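Home Reviews Audio Forum
Search reviews...

Gomatell Cetus bluetooth speaker, quick review. Paid 44 bucks, had it since June. Loud for the size, bass ok, gets muddy past 3/4 volume. Pairing is quick. 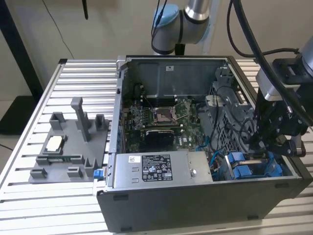

Open tower, CPU socket empty.

Battery is the weak spot. Box says 12 hrs, I get nine maybe. Charging port cover is flimsy, allready loose. Still beats my old Uvside.
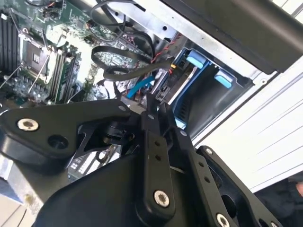
Obadia Mwakalinga: Mine drops the signal one room over. Does yours?

735 shares | 3 comments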